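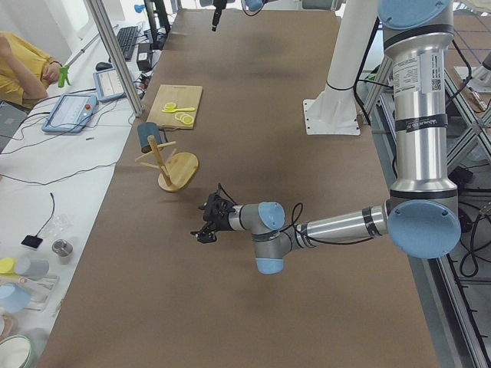
Mug tree, cutting board and lemon slices on the long table.

Search the galleries
Enter a keyword
Go

The Lemon and Mug Table: Gallery

The Jamlow Household Collection keeps 386 everyday kitchen objects for use in practical sessions. They are grouped into table sets, each of which can be signed out as a whole and laid out on a covered work surface. This gallery records one of the smaller groups, known in the catalogue as the Drandel set.

The set consists of a cutting board, a mug tree, drinking vessels and a selection of play food in yellow. It is intended for activities concerned with hanging, placing and clearing away, and it requires no water or power supply. Brown paper is the recommended covering, as it protects the table and shows the lighter woods clearly.

Visitors may select an entry from the index to read the catalogue note. Prints of the gallery may be requested from the Skyrme reading room, where a reference copy is also held.

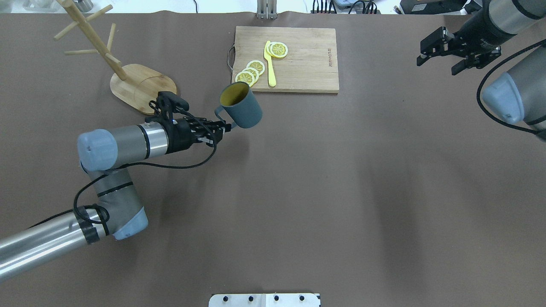

Ornen Desk
Gallery Editor, Jamlow Household Collection

The mug in this entry is a dark slate blue, with a yellow-orange colour showing inside. The cutting board beside it carries five round lemon slices and a yellow plastic knife, the blade tucked under two of the slices. The mug tree has wooden pegs set at differing angles, and mugs should be hung by the handle with the opening clear of the neighbouring peg.

Borrowers are asked to keep the slices together on the board when the set is in use. Slices which have been mislaid should be reported on the return slip, quoting set number 246.

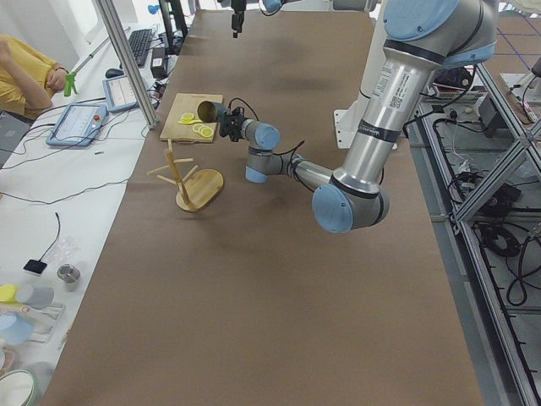 Paper cup on its side above the board, with the mug tree in front.

Paper cups are treated as consumables and are not entered in the catalogue. They may be used alongside the mugs where a session calls for a lighter vessel. The Collection supplies 3 with each loan, and further cups may be obtained at the issue desk. Used cups should be flattened and placed in the paper recycling.
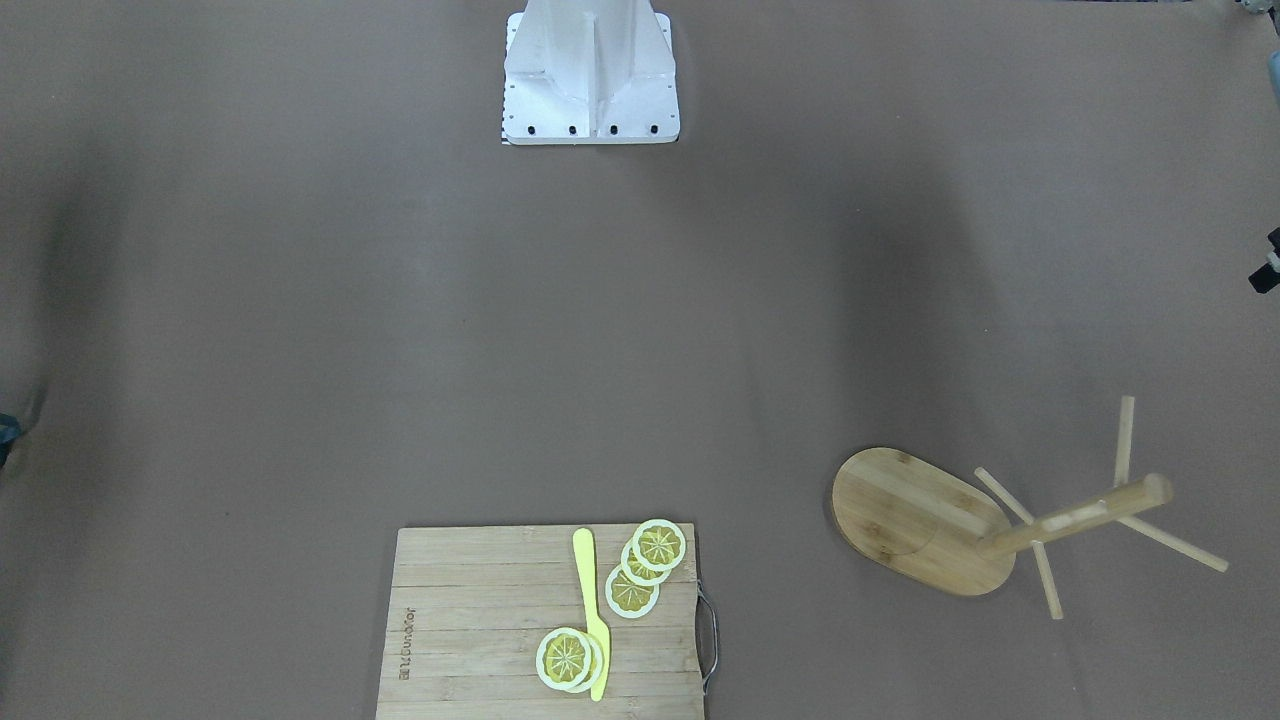

Bamboo cutting board with wire handle; the mug tree lies on its side.

The board has a line of lettering along one edge and fine seams across its face. It should be wiped with a damp cloth and left to dry flat. It must not be soaked. The mug tree may be stored upright or lying down, according to the depth of the shelf.

Sets are issued for a maximum of 2 weeks. Applications for loans beginning in September should reach the issue desk before the end of the preceding month.

Related galleries
Baking Tins and Cooling Racks
The Breakfast Tray
Wooden Spoons and Ladles
Play Food: Fruit and Vegetables

Contact the Collection | Copyright Jamlow Household Collection | Back to top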